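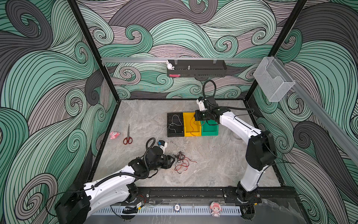
Forum > Bench Cells > Rules and Good Practice

Bin sorting cells: when does a strand count as placed?

kerf_and_shim
Drafting section 4 of our site rules at Brististhorpe (two-arm cells, wire by color into three bins). Current wording: "A strand is placed when the gripper has opened and no part of the strand crosses the bin rim." Zarach uses "majority of length inside," which I find untestable. Also proposed: hand tools stay outside the reach of both arms during a run. Comments wanted before August.

dunnage
Rim rule is fine. The tool rule is not followed in your own pictures. Red-handled scissors on the table, left side, with an arm holding wire over the yellow bin.
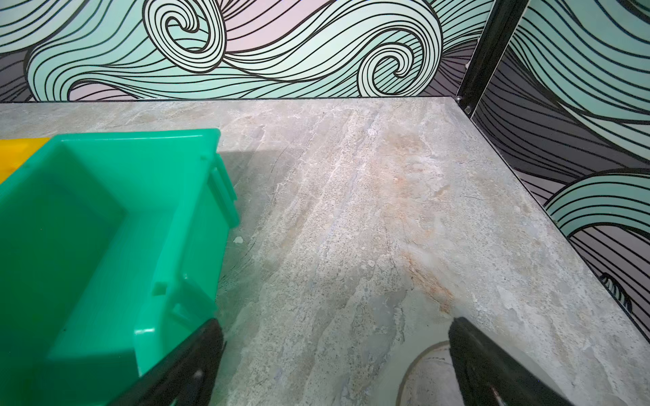

Photo: Rosimeire Macedo / Brististhorpe

kerf_and_shim
Noted. The draft is not in force yet. Wrist view attached for the separate question of finger clearance at the green bin. Proposed minimum is 14 mm from finger to rim on approach, measured with the fingers open.

R_Macedo
I would drop the fixed number. We logged 2,232 placements and 37 rim contacts, and most of the contacts came on exit. A clearance rule for approach only covers the smaller part.

dunnage
Then write one for exit as well. Kyei caps exit speed at 300 mm/s and leaves approach to the integrator.

ohmfield
Disagree with both. Speed caps belong in the risk assessment. What section 4 lacks is a start condition for the table: bins in a row and touching, order black, yellow, green, loose debris brushed off.
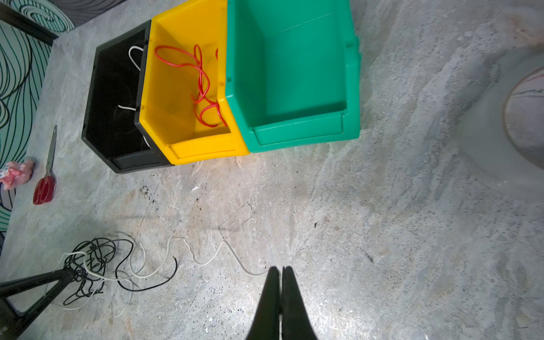 If the start condition is left open, two shifts will report different placement rates for the same program and you will spend a week finding out why. Anavow put theirs on a single card and had the operator initial it.

dunnage
Debris is cosmetic. Bin order I accept.

ohmfield
Dark specks next to black wire are a vision problem. Not cosmetic.

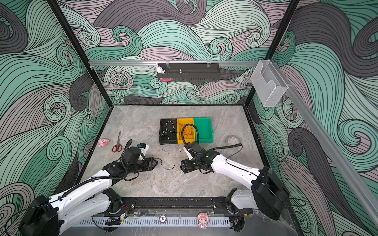

Brististhorpe, August

kerf_and_shim
Revised text follows.
4.1 Rim rule, unchanged.
4.2 Bin order and debris check before each run, initialed.
4.3 Clearance of 14 mm on approach and exit. No speed cap in this section.
4.4 Scissors, tape and other loose items off the table before the arms are enabled.

R_Macedo
4.3 still has the fixed number. I will file an objection with the log attached.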